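Trudarari Prana
Tabletop instruction-following kit and method

Prana is our method for getting a single robot arm to carry out spoken or typed requests on a cluttered table, together with the kit we developed it on. The two are released as a pair. You can run the method on your own arm, and you can use the kit to test somebody else's method, but they were built side by side in the same lab and they get on very well together.

We're really pleased with this one. Earlier kits of ours (Imix owners will remember the foam blocks!) asked the arm to sort plain shapes by colour. Prana moves on to things people have names for, with all the muddle that brings. "Put the fruit in the bowl" is a lovely short sentence and a surprisingly deep problem, and watching a policy start to handle it is still the best part of the working day.

What the method does

Most policies for this sort of work take in a camera view and a sentence and give out a motion. Prana puts a short step between them. Before the arm moves, the model writes itself a small plan made of two parts, a thing to reach for and a place to take it, and marks each as a soft patch on the overhead view. The motion part of the network then sees those patches along with the original view.

The patches are soft on purpose. If the model is torn between two red objects it spreads its bet over both, and the arm sets off on a path that still suits either one. As the gripper gets closer the wrist view comes in and the bet usually tightens up. Toon Kramer, who wrote the first version, called this "leaning" and the name has stuck in the code, so if you see lean_weight in the settings file, that's what it controls.

Plans are refreshed while the arm is moving. You can change your mind halfway through a reach, typing a new request over the old one, and the arm will swing round to the new target without going home first. We didn't train for that specifically and were delighted when it worked.

Training it

The base model was trained on 660 demonstrations, all recorded by people driving the arm by hand in our own lab. We kept 591 after checking. The ones we dropped mostly had a sentence that didn't match what the operator did, which happens more than you'd think late in the afternoon. The dropped recordings are included in the download in their own folder. Gráinne Quinlan has been using them to study how well the model copes with wrong labels, and anyone else who wants to try is very welcome.

Each demonstration begins with a fresh layout. Operators were asked to scatter the items as they liked, to let things sit inside or on top of other things, and to leave some of them out near the edges where the overhead view catches only part of them. Tidy rows were discouraged. A policy trained on tidy rows goes to pieces the first time somebody puts a bottle on a plate.
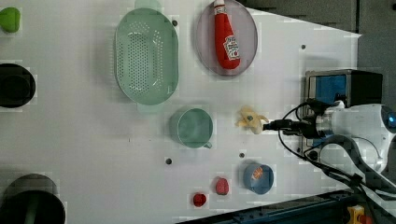
Toy banana at the gripper tip, with the ketchup bottle lying on the lavender plate.

A layout like this gives you plenty to ask for. The banana is the easy request, and a good first one to try with a new installation. The strawberry is harder because there's another small red item close by, and this is where leaning earns its keep. Then you can move on to requests that use places: the colander, the plate, the blue cup. Pots near the edge of the view make good destinations once the simpler ones are going well.

How well it works

We test in rounds of 60 requests, with layouts the model hasn't met. Requests are written by people who haven't seen the training sentences, so the wording wanders about in a healthy way ("pop the yellow thing in the green thing" has turned up more than once).

Single moves with a clearly named object are the strongest group by some distance. Requests that name a place but are vague about the object come next. The weakest group is anything with "next to" or "between" in it. The model knows roughly where you mean but tends to let go too early, and round items then roll. We have a change to the release timing in testing that helps a good deal, and it should go out in the August update.

Taking the patches away and training on exactly the same data gives a policy that moves just as smoothly and picks the wrong thing far more often. That comparison was the result that convinced us to write the method up properly. Both sets of weights are in the download so you can run it for yourself.

We also tried the model on an arm from a Kwofie bench, with a different gripper and a different reach. It needed a short top-up of training on the new arm, but the planning half carried over untouched. We'd love to hear from anyone who tries a third kind.

Known weak spots

Shiny surfaces cause trouble, mainly in the wrist view. Matt items are best if you're adding your own.

Stacks of more than two objects are outside what the model has learnt. It will have a go, and you should keep a hand near the stop button.

Questions and refusals aren't supported. Ask for an object that isn't on the table and the model will pick its best guess. You can set a limit on how spread out the patches may be before the arm is allowed to move, and in our own lab we leave that limit switched on.

What comes with it

Model weights, with and without patches
The full set of recordings, kept and dropped, with their sentences
Training and testing code
A mixed set of toy food and kitchenware
Layout sheets for repeating our test rounds
A printed set-up guide with fixing positions for the overhead camera

The arm, gripper and table are not included. The code expects joint positions and a gripper value at a steady rate, and the guide explains how to write the small adaptor your own arm will need. Most groups manage it in a day.

Setting up

Fix the overhead camera first and don't touch it again. Run the calibration with the table bare, then put the objects down. A plain light tabletop matches our training recordings most closely, though the model has coped with a wood-effect one. Start at the slow speed setting, which is 3 on the dial in the control window, and work upwards once you trust your adaptor.

If the arm reaches consistently to one side of things, your calibration has slipped. Run it again before changing anything else.

Spare items

The small pieces do wander off. Replacement sets can be ordered on their own, and you can mix in your own toys freely. The model has never seen your rubber duck, and it's great fun to find out what it makes of it.

Related: Imix block set, Imix to Prana upgrade notes, recordings format guide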